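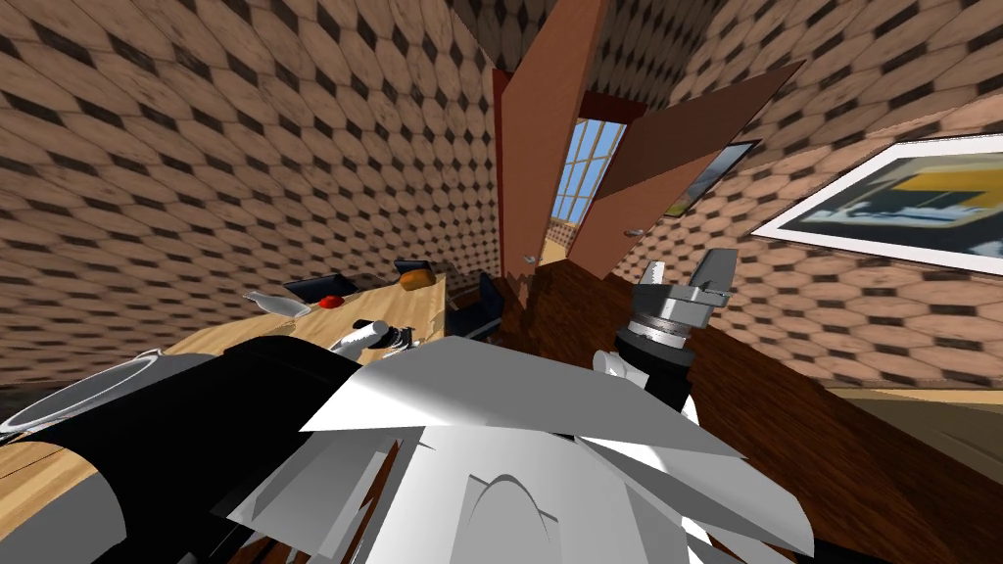 Unit 4. Rules for household scenes in simulation

These notes go with the second lab of the course on service robots. Please read them before you open the simulator. The rules are taken from the practice of our own lab in Fledska and from the things students asked us in earlier years. They are not a public standard. Where a public standard exists for the real machine, the standard comes first and these notes come second.

1. Why we need rules in a simulated room

Many students think that a simulated room needs no rules, as a bottle that falls there does not break. This is true for the bottle. But the program you write in the simulator is the same program that later runs on the real two-arm robot, and bad habits go along with it. If your arm passes through the corner of a table in simulation and you do not correct this, the real arm will try to do the same.

So the general rule of the unit is: treat each contact as if it has a cost.

2. Before the run

2.1 Write the task in one sentence. The sentence must name the object, the place where it starts and the place where it should end. "Tidy the table" is not a task. "Move the red fruit onto the black tray" is a task.

2.2 Make a list of the objects the robot is allowed to touch. In the room at the start of this handout, a task with the red fruit has a close neighbor, the white bottle lying on its side. The bottle must be written down too, either as "may touch" or as "keep clear". If an object is not on the list, it counts as "keep clear". The loaf of bread farther along the table is easy to forget for this reason.

2.3 Name things only as surely as you know them. If you cannot say from the view whether the fruit is a tomato or an apple, write "red fruit" and look up the object name in the scene file afterwards. In the Findia exercise half of the wrong reports came from a name that was guessed and then copied from one page to the next.

2.4 Fix the keep-out zones. Doors and door panels are always keep-out zones in this unit, also when they stand open. Frames on the wall are keep-out zones. The edge of a table or a counter is not a zone by itself, but the gripper must come to it from above.

3. The camera view

3.1 The view from the robot is wide, and straight lines bend toward the borders. You can see this well on the tiled walls. Do not measure a distance with your eye near the border of such a view. Use the depth value, or turn the head until the object is closer to the middle.

3.2 A gripper that looks as if it touches an object may be only in front of it. The left gripper in our view is nearer to us than the fruit and the bottle. Check the contact signal before you give the command to close.

3.3 The body of the robot covers a good part of the lower view. Everything behind it is unknown for the planner, and unknown is to be treated as occupied.

4. During the run

4.1 One arm works, the other arm waits. The waiting arm has a rest position, which you define before the run and write in the report. Both arms may move together only if the task sentence says so.

4.2 The arms keep 4 cm from all "keep clear" objects. For door panels the distance is double.

4.3 Slow down before contact. Everybody forgets this one, because in the simulator speed is free.

4.4 If an object rolls, stop. Do not chase it. Round objects and bottles on their side are the usual cases. Save the state, write the time step, and start again from the last saved point. A run with a chase in it gets no points, even if the object is caught.

4.5 The stop key must be reachable with one hand during the whole run. This sounds strange for a simulation — we ask it so that your hand learns it.

5. After the run

Hand in the following:
- the task sentence
- the list of objects, with "may touch" or "keep clear"
- the rest position of the waiting arm
- the log with all contacts, wanted and not wanted
- two lines on what you would change

Do not clean the log. We had over 63 logs last January and the best ones were full of small errors which the student had marked and explained. A log without a single unwanted contact will be run again by the teacher.

6. Reading

The checklist from the Říha project, part 2, is on the course page. Part 1 deals with mobile bases and you may skip it. The safety sheet of the Fillenville workshop is required for everybody who wants to move to the real robot after Unit 5. Bring it signed.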